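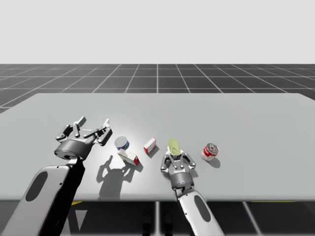
The long lunch returns to Pineo

28/11/2020

In the town of Pineo the shops on the main street close at half past twelve, and they do not open again before two. Visitors often stand in front of the locked doors and read the sign a second time. When I moved to this region I was also such a visitor. I had grown up in a city where one eats standing, and I considered the closed doors a kind of impoliteness.

The custom is older than most of the shops. For a long time Pineo had one large employer, the Cabrera cannery, with 415 workers in its best years. At noon the siren sounded and everybody walked home. The bakery, the bank and the barber closed too, for the simple reason that their own people were hungry at the same hour. Then the cannery reduced its staff, the siren was sold, and the midday meal became shorter every year until it was a sandwich in a car.

What brought it back was a small café with the name Undine, at the lower end of the harbor road. It serves one dish a day and has 58 seats in normal times. This year it has many fewer, and in the warm months the owners carried the tables out to the sidewalk. The dish is written on a board in the morning. If you do not like fish soup, you must wait until tomorrow. I have eaten there fish soup, beans with smoked pork, a very good onion pie, and one time a cabbage roll that I would prefer to forget.

The shopkeepers began to come together, first from two shops and later from seven. They sit at distance now and speak louder, so that the whole street knows who has ordered new windows and whose daughter has passed the driving test. A hardware store and a shoe repair have arranged to share one delivery truck, and this agreement was made over dessert.

Not all are content. Collar, the clothing shop on the corner, stays open through the midday and does good business with people who work in offices and can only come at that time. I asked there if the neighbors were angry. They are not angry, I was told, but they do make remarks. One afternoon somebody had left a bowl of soup at the counter, with a spoon and a napkin, and the staff ate it between two customers.

In the winter the question becomes harder. The sidewalk is cold already, and the wind comes directly from the water. From December the café will sell its dish in glass jars, with a deposit on the jar, and the shops will eat in their own back rooms with the door to the yard open. The hour and a half remains. I have learned to buy my light bulbs in the morning.

We use cookies to improve your visit to our site. By continuing to read, you accept our cookie policy. Accept | Change settings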